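Notes from the Avwood open qualifier

Tuesday, July 27, 2021

I spent the weekend at the Avwood open qualifier, my first in-person tournament since before the shutdowns. It was held on the top floor of the Nisside, an old bowling alley with 30 stations where the lanes used to be. Entry was $30, which covered both days and a drink.

The prize pool was $4,000, paid down to eighth place. That seems fair for an event this size. I would still like to see a little more of it go to the lower half of the bracket, where people are mostly trying to get back their gas money.

My own run was short. I won my first match 2–0, lost the next one, and then lost again to a player called Yook, who had clearly practiced the matchup more than I had. I kept jumping in from too far away and got punished for it each time. I need to work on that before November.

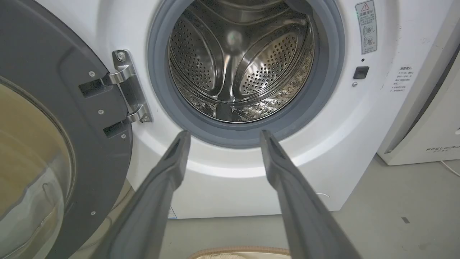
The stream desk was better than I expected. Kyung-tae Kong did commentary for most of Saturday and explained what was going on without talking over it. The audio dropped out twice during the semifinals – I checked the recording later and the gaps are there too – but the picture held up fine.

Check-in was the weak spot. The organizers used Nora, a bracket app I hadn't tried before, and it kept logging people out. By noon they had gone back to calling names from a printed sheet, and the first round started late. After that it ran close to schedule.

There is another qualifier in November at the same place. I plan to enter again, and I'll bring my own controller adapter this time. The ones at the stations were loose, and I had to stop and plug mine back in during warmups.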